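아삼스카 놀이교실 공식 계정입니다. 소꿉놀이 주방 교구의 정리 및 운영 기준을 안내드립니다. 가정에서도 참고하여 주시기 바랍니다. (1/6)

주방 교구는 흰색 상판 위에 한꺼번에 펼쳐 놓고 시작합니다. 접시와 컵, 냄비, 채반, 모형 식품을 섞어 두고 어린이가 스스로 용도를 구분하도록 지도하고 있습니다. 빨간 병은 눕혀 둔 상태로 제공합니다. (2/6)

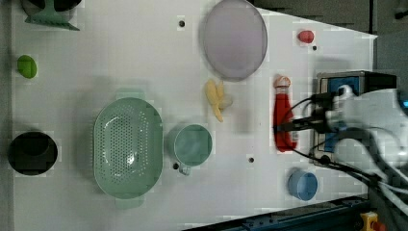
활동 시간은 1회 20분입니다. 지도교사는 정답을 먼저 제시하지 않으며, 어린이가 물건의 이름을 말한 뒤 자리를 정하도록 기다려 주시기 바랍니다. 바나나를 접시에 올릴지 냄비에 넣을지는 어린이의 판단에 맡깁니다. (3/6)

연두색 채반은 과일을 씻는 놀이에 주로 쓰이나, 정리 단계에서는 임시 보관함으로도 활용합니다. 케첩 병처럼 굴러가기 쉬운 교구는 채반에 먼저 담아 주십시오. 컵과 접시는 그다음 순서로 옮깁니다. (4/6)

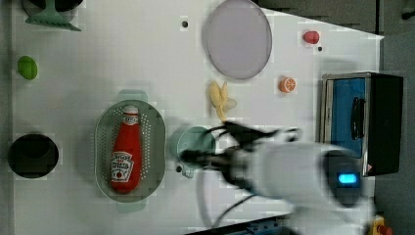
모형 과일은 마른 천으로 닦은 후 보관합니다. 조각이 나뉘는 교구는 짝을 확인하여 주시고, 분실된 조각이 있을 경우 교구 담당 비에라 제만에게 알려 주시기 바랍니다. 장난감 오븐은 문을 닫은 상태로 선반 하단에 둡니다. 식기 건조대에는 식기류만 올려 주십시오. (5/6)

본 기준은 지난 6월 교사 협의에서 정한 내용을 보완한 것으로, 2025년 8월 10일부터 두 개 반에 동일하게 적용됩니다. 교구 대여 신청은 안내 데스크에서 접수하며, 반납 시에는 대여 목록을 함께 제출하여 주시기 바랍니다. 관련 문의는 본 계정의 메시지로 보내 주시면 담당자가 순차적으로 답변드리겠습니다. (6/6)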